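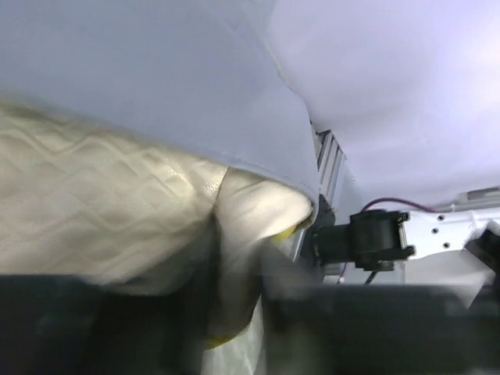 Section 2: Recording a vocal take over an imported beat
Sunday, October 14, 2018 - by Trevor Sawatzky

This section covers the Banley recorder with firmware build 2078. Menus on earlier builds have a different order. The beat must be a stereo WAV file on the memory card. MP3 files show up in the browser but cannot be assigned to a track.

1. Turn the monitor volume all the way down. Connect the microphone to input A and the headphones to the front jack.
2. Press PROJECT, then NEW. Enter a name of up to eight characters.
3. Press IMPORT, select the beat, and assign it to tracks 1 and 2. Lock both tracks.
4. Arm track 3. Rap the loudest line of the verse and raise the input gain until the meter peaks just below the yellow segment.

CAUTION: Do not switch phantom power on or off with the headphones on. The click is loud enough to hurt.
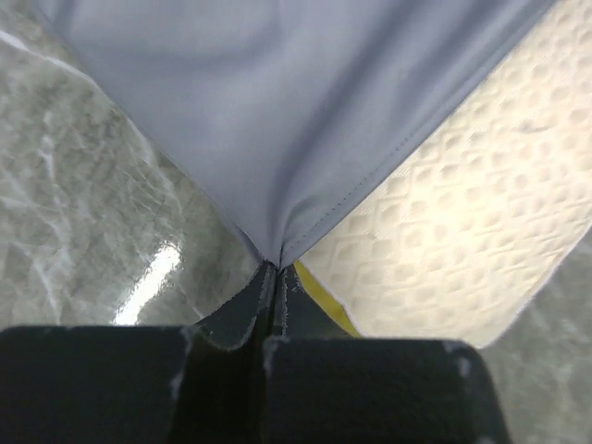 One user reports that the gain set in step 4 is always too high once the hook comes in, and that doubling the hook on track 4 drives the mix into the red. In that case set the gain on the hook instead and leave it there for the verses.

5. Set COUNT-IN to two bars. If the beat already has a spoken intro, set it to OFF.
6. Press RECORD. The take starts after the count-in and runs until STOP is pressed.

NOTE: Each take is kept as a separate file. The recorder holds 410 takes per project - after that, RECORD stays dark until some are deleted.

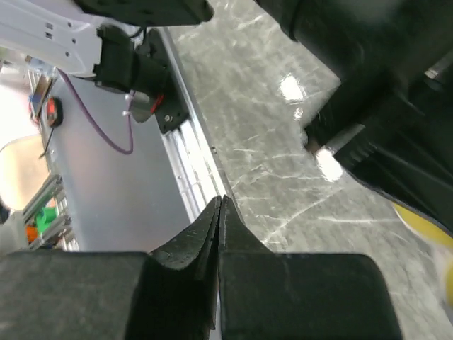
7. Press TAKES to listen back. Turn the dial to move between takes and press it to mark the one to keep. Marking a take does not delete the others.
8. To replace a single line, set IN and OUT points on either side of it and press PUNCH. Leave a breath before the IN point or the join will be audible.
9. Press SAVE and wait for the card light to go out.

Error 561 means the beat and the project have different sample rates. Convert the beat on a computer and import it again. The Nunditz converter supplied on the disc handles this, but it strips the tempo tag, so the tempo must be typed in by hand.
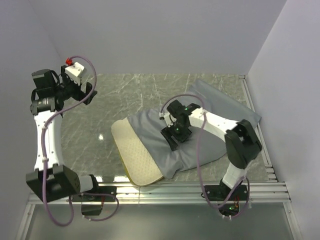
Left and right arms at the front of the work surface.

Comments

Grusel: Step 8 fixed my punch-ins. Does the OUT point need a gap too?

Trevor Sawatzky: A short one. The fade there is fixed and cannot be changed.

Gosselin: Error 561 also came up on mine with a mono file. Exported it again in stereo and it loaded.

Contact | Copyright 2018 Banley | Back to top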